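Week 7: sorting at the desk

Okay, quick recap for anyone who missed my bit on small-space tidying! I always start with whatever has piled up on the table, because it's the stuff you stop seeing (bottles, mostly, and I'm as bad as anyone). Stand them together, then decide: refill, recycle, trash. Malte asked if mesh baskets need a liner. I'd say yes for anything sticky, no for paper.

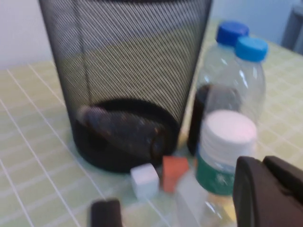
Fig. 23. Mesh wastebasket and bottles on a checked cloth.

For next time, bring your own list from one table at home.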